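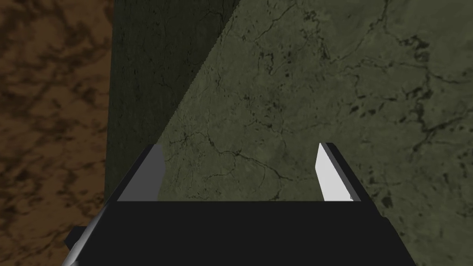
Mostly screens and not much metal, pinebarrel warned me on the local events thread, so go in expecting a computer lab and you'll have a good time. Well, I went, I had a good time, and I came home with more questions than I left with. Hoping the robot people on this board can help me out!

The event was the Washam open day, in the big annex past the bus depot. I took my two kids (11 and 14) because the older one has been building little arm kits at the kitchen table all summer and has opinions about servos now. The station we got stuck at, in the good way, was the one running Vavamero, their simulator. You sit down, you get a controller with two sticks and a bunch of buttons, and the screen shows you what the gripper sees, or close to it – you're looking over the back of this wide black base with the two fingers sticking out ahead of you, and past them everything is marble. Green marble with cracks all over it, brown marble off to the left. My younger one said it looked like a fancy hotel bathroom.

So here's what I want to know, in no special order.

First, why marble? I asked the person at the desk, and there was a line behind us, and I got "oh, it's randomized" and a smile. Randomized why? The real arm they had running in the next room (a Nener, it said so on the sign) was working on a plain tabletop with plain blocks. If that's where the robot ends up working, why not practice on a plain tabletop?

Second, it was really hard to tell how close I was. I kept closing the fingers on air, or I'd drive down and the program would beep at me and reset. My 14-year-old got it on his third try and I never got it at all. There was a big slanted shadow across the green part and I kept thinking that was an edge. Is there some trick, or is the answer just that I'm 46 and hold a controller like a TV remote?

Third, a poster on the wall said the robot had learned from 764 recorded turns like ours. Were they recording us too? There was a sign-in sheet but I'll admit I signed it the way you sign anything while a kid is pulling your sleeve. I don't mind, I'd just like to know whether some poor machine is now learning from me.

And last, if we wanted to mess around with something like this at home, is that a thing regular people can do, or do you need a lab computer?

Tickets were 19 dollars for the family, by the way, and that included the talk in the Gündoğdu room, which we missed most of because the snack line was long. If anybody caught the whole talk I'd love to hear what was in it.

Posted by twosinksandadog, 08/09/2024

loosecable_ann

I was at that talk! Second row, terrible chair. I also do a bit of this stuff for work (not at Washam, and my end of it is a lot less glamorous – mostly I make sure a conveyor stops when it should), so I'll take these as best I can.

On the marble. The desk person told you the truth, they just ran out of time to finish. When you train a robot to work from camera pictures, it will grab onto whatever helps it, including things you'd never want it to use. If every practice picture has the same beige table in it, the program may end up leaning on the beige. Then someone puts down a blue tablecloth and the arm acts lost. So in the simulator they swap the surfaces around every time it starts over. You got marble, the folks ahead of me had something like wet gravel, and one kid had a pink checkerboard that gave me a headache from across the room. The hope is that after enough silly surfaces the robot quits paying attention to them and looks at shapes and positions. A plain table is then one more surface on the pile. In the talk they said they'd run 2000 different surface and lighting combinations before they tried it on the real Nener. It's cheap to do in software. Try buying that many countertops.

On judging distance, you're in very good company. You're getting one flat view from behind the gripper, so your two eyes aren't doing you any good. Couple of things that help me:

Use the fingers as your ruler. You know they stay the same size on the screen, so watch how much of the thing shows in the gap between them as you creep in. When the gap is filling up with one surface, you're getting near.

Watch the cracks and veins if you've got a patterned surface. They spread apart on the screen as you approach. A busy pattern is a gift for this, much better than a blank one. Pick a couple of cracks between the fingers and keep your eye on those.

Go sideways a little. Wiggle left and right before you drop down. Whatever is close slides across faster than whatever is far.

And the shadow thing gets everybody. Simulated shadows can come out hard and a bit stair-steppy along the border, and your brain reads a hard line as the end of something. I'd look for whether the crack pattern keeps going on the dark side. If it does, you're probably on the same surface still.

Also, some people are just quicker at it, and a lot of them are 14. Sorry.

On being recorded, I asked this one myself during the talk. They said the visitor stations were set to play only, and the turns on the poster came from their own staff over the spring. But I'd write and ask if it matters to you, I'm only passing along what a guy with a microphone said.

As for the rest of the talk, there was a long part about lighting, a short part about money, and a video of the arm dropping a block into a coffee cup over and over that got the biggest laugh of the day. The room holds 186 and they had people standing in the back, so you didn't miss a chair by waiting for snacks.

grumblebee77

marble is just a texture they have lying around, don't overthink it. every simulator has the same wood, stone, and brick pictures

my kid liked the vending machine best

pinebarrel

Hey, that's me up top! Glad you went. I stand by "mostly screens" but I didn't mean it as a complaint, I ended up staying past closing.

I can only really help with the home part. Yes, you can do it. There are free simulators you can download, and you do not need a lab computer to move one arm around and pick up a block. I run mine on the desktop my daughter left behind when she went to college, and it's fine as long as I turn the shadows down. What eats up a computer is the learning part, where it plays through the same job again and again all night long. Skip that to start with. Get an arm on the screen, get a block on the screen, and let your son write the bit that closes the fingers. He'll be way ahead of me by August of next year.

Things I wish I'd done sooner: start with a block that's a totally different color from the floor. I had gray on gray for a whole weekend and thought the program was broken. Save the pretty marble for later. And put a second view up in the corner, from the side – it feels like cheating and it's wonderful. At the open day they only gave you the one view, so if you want to practice for a rematch, turn the side view off again once you've got the feel of it.

I didn't see Vavamero itself offered for download anywhere, so if somebody finds it please post here. I'd like another go at that gravel one.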